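Subject: Re: [shop-auto] Handheld gripper jaws closing unevenly
Date: 24 October 2023

Paredes wrote:

> Both of my handhelds close fine on foam but one side of the jaw
> arrives first on anything thin. On a box lid it pushes the whole box
> sideways before it grips. Is this the linkage or the spring? Also,
> what are you using for a work surface? Mine is bare plywood and
> everything slides.

Linkage, most likely. Check it in this order:

1. Take the spring off and move the jaw by hand. If one finger still leads, the spring is fine.
2. Measure play at both pivots. I had 0.4 mm on one side and almost none on the other. New bushings fixed most of it.
3. Put the spring back and close on a feeler gauge. Adjust the stop screw a quarter turn at a time.

I would not touch the encoder zero until all of that is done. I did it the other way round in June and threw away 200 recordings.

The top bracket matters too. Mine was printed at first and flexed enough to shift the tracked pose when I squeezed hard. The metal plate is heavier but it stays put. Re-tighten it after the first 100 cycles or so of use, then leave it alone.

For the surface I put a white board over the wooden table. It has faint grid lines, handy for returning a part to the same spot between takes. The test piece at the moment is a plastic compartment box with a hinged lid. One gripper goes to each side, cables led outward so they don't cross the board.
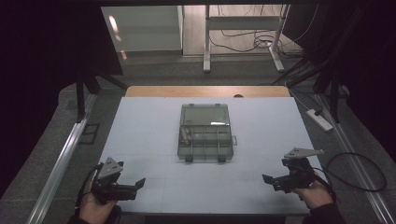
Romana Matoušek asks whether the cable pull shows up in the force readings, as she sees an offset whenever hers hangs free below the wrist. It does on mine. A clamp on the forearm took out most of the offset, and I re-zero with the arm in the working position, not at rest.

I'll post the bracket drawing once I've corrected the hole spacing. The version in the Geranow folder is old and has the rear pair 2 mm too close together. Please don't cut from it.

Emley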